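Night shift, second week

Slept until two in the afternoon and woke up convinced I was late for something. I was late for nothing. The power was off in the guest house, so I lay there and listened to the generator at the clinic across the road thinking it over.

Marites Lacson handed over at seven with her usual list, written on the back of a glove box. She has been at Janham for three rotations and can fit a whole ward on a piece of cardboard. Bed 2 needs his dressing watched. Bed 7 needs his brother watched, as the brother keeps bringing him fried dough.

Our shipment came up from Tufa, finally. We asked for suture kits and pediatric cuffs. We got 1000 tongue depressors -- a very decent brand of tongue depressor, Dwight Desjardins tells me, and he has opinions on the subject. He has started a wall chart of suggested uses. So far: plant markers, splints for small fingers, coffee.

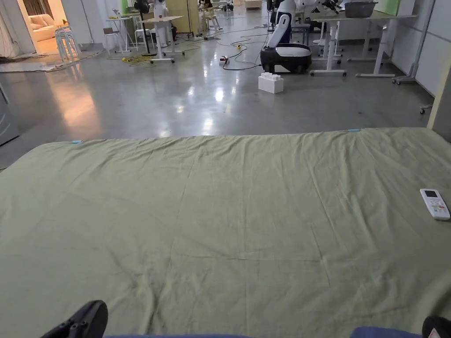

Later, on the ward

Quiet until midnight, then a woman from up the valley with a fever and two hours of bad road behind her. Malaria test positive. We got the line in on the second try (mine was the first try). By four she was asking for tea, and complaining about the tea, so I wrote "improving" and meant it.

The teaching session is Sunday. I am down to talk about sepsis to nurses who have seen more of it than I have. Dwight says to keep it short and bring biscuits. My slides stand at 159, so the biscuits will have to be good.

Must write to Mom. Must find my other sandal.

Last updated: February
Contact the diarist | Copyright, all entries | Back to top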